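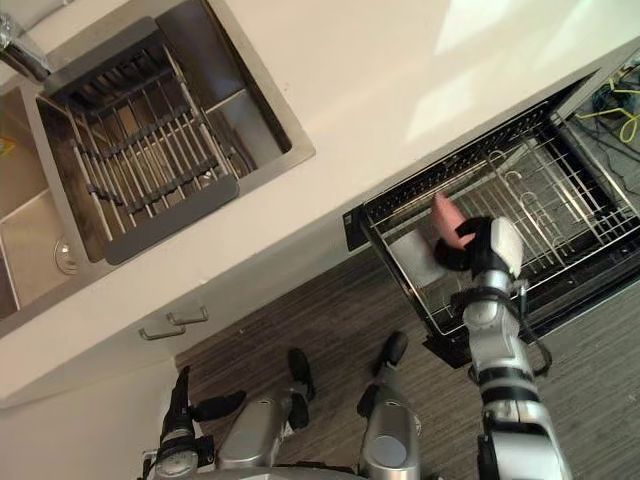
Osvaldo Barbieri wrote to tell me that if I can't load my own dishwasher I have bigger problems than which robot to rent. He may be right. But I'd already put down the deposit on the Skemdale home plan, and I intend to have opinions about it.

The plan goes like this. For 512 dollars a month, Skemdale sends you a robot with two arms, two legs and a kitchen package called Provska, which is extra in every tier except the one you can't afford. You get 30 days to change your mind. The contract says the robot will "assist with dish care," a phrase that could also describe my teenage son.

What you're buying, mainly, is patience. I can fill the bottom rack in the time it takes to complain about filling the bottom rack. The robot takes a pink thing to the tines the way a bomb squad takes a suitcase out of an airport. My first evening with it I pulled up a chair. By the second week I had stopped watching, and that's the nicest thing I can say about any appliance. Nobody in my family has ever watched the toaster either.

My complaint is with the price list. Arms and legs come standard. The better hand, the Pedix, is another 104 a month, and the sales page is built so that you feel like a brute for choosing the plain gripper. "Give it the touch it deserves." It deserves? I'm the one paying.
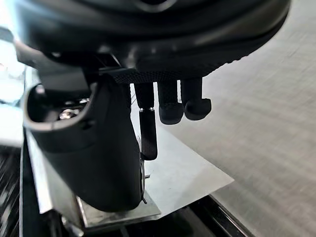

A reader who signs only as Ruggiero says the Pedix hand is the one part worth the money, that three good fingers and a thumb beat a clamp on anything thin or flat, and that I should quit whining and pay up. Fine. I've seen the fingers, and they are handsome fingers. Thin and flat is also most of what lives in my junk drawer, so I take the point.

Still, I'd like to pay for a hand once, as I did with my own. Renting it by the month means that in February, when the heating bill comes, I'll be sitting at the table deciding whether the robot gets to keep its thumb. Skemdale's phone line closes at 8 in the evening, so a decision like that has to be made before dessert.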